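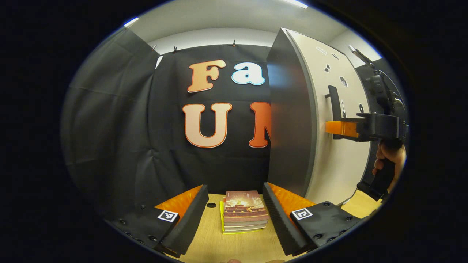
I have been meaning to write about the backdrop for weeks, and now it's 21st November and the thing is up, so I had better get on with it before I forget how we did it (and before somebody asks me to make another one!).

It started in June, when Pentti Mäkelä and I were clearing shelves at the hall in Drilemville and came across a big roll of black fabric from Keskinen, folded badly and smelling of attic. Pentti wanted to turn it into chair covers. I said it was begging for letters, big silly ones, the kind you remember from a kindergarten wall, and after two cups of coffee he came around to my way of thinking.

So, letters. I drew them freehand on newspaper first and cut them out big, mixing capitals and lowercase as I pleased, which my old teacher would have hated. The F and the U are peach with a darker orange edge, the N is a good strong orange, and the little a is white with light blue around it. I love that a. It took me 4 evenings to get an outline I could live with, and I'd happily do it again.

Hanging it was another story. We clipped the top to the rail with small metal clips, and I'd say go for more clips than you think you need. The creases in the bottom half are still there, I'm afraid. I had every intention of ironing it, and then I looked at the size of it and made soup instead. Pentti says they'll drop out by themselves. We'll see!

The side wall got its own piece of black, draped down at a slant, and I do like how softly it folds. Next I want to find a lighter cloth for spring, so if anyone is driving over to Vendton and has room in the car, give me a call.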